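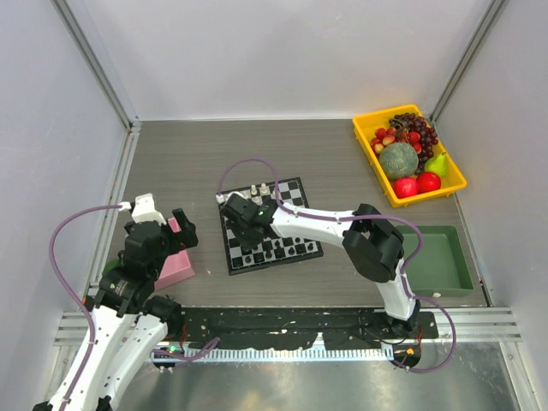 I am trying to stop a chessboard from creeping across the table during play. The drift is small on each move, but over a long game it adds up, and by the endgame I have usually pushed the board back to center several times. The arrangement is the common one: a black-and-white board in the middle of a dark gray wood-grain top, nothing under it. The top has to stay usable for other work, so no glue, screws or permanent marks. I have tried a damp cloth (it held until it dried) and small pieces of masking tape at the corners, which left a residue I had to remove with rubbing alcohol. Is there a thin underlay that grips on both sides and doesn't raise the board noticeably?

**Hjalti Hafstein**, Farkstead

---

**Grímur Østergaard**

Open-weave shelf liner, the foam-coated kind sold in rolls for kitchen drawers. Cut it 13 mm short of the board on every side so it doesn't show and doesn't collect crumbs. Clean both surfaces first. Most complaints about liner not gripping come down to furniture polish or hand oil on the table. Use water with a drop of dish soap, wipe again with plain water, and let it dry before you lay anything down.

Two cautions:

- Some of the cheaper liners contain plasticizers that can leave a faint grid on a finished surface if they stay in one place for months. Lift it after each session, or test a scrap in a corner where you won't care.
- Don't stretch the liner when you cut it. It pulls back later and the board ends up sitting on a ridge.

If the board is very light, the liner alone may not be enough. Friction depends on the load, so a board that weighs 100 g will slide under a sleeve where one at 500 g stays put.
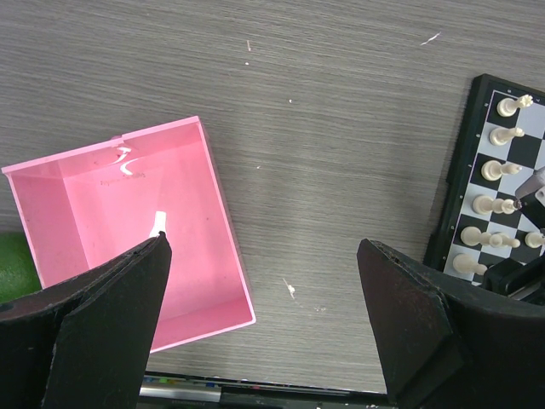
Check the bases of the pieces as well. Bare plastic catches on a tacky board and drags it sideways. Felt slides more easily, so less of the push reaches the board. Self-adhesive felt comes in sheets, and a hole punch of the right diameter gives cleaner discs than scissors. I bought mine from Kalogeropoulos, a pack of 100 discs, and had plenty left over after doing the full set.

---

**cisa**

just lift the pieces instead of pushing them

---

**diledero_k**

Silicone baking mat. Grips better than shelf liner and you can wash it. It does pick up lint, and once linty it slides like anything else, so rinse it and let it air dry. Mine is a bit thicker than liner and I don't notice it under the board. I haven't tried it on a lacquered table.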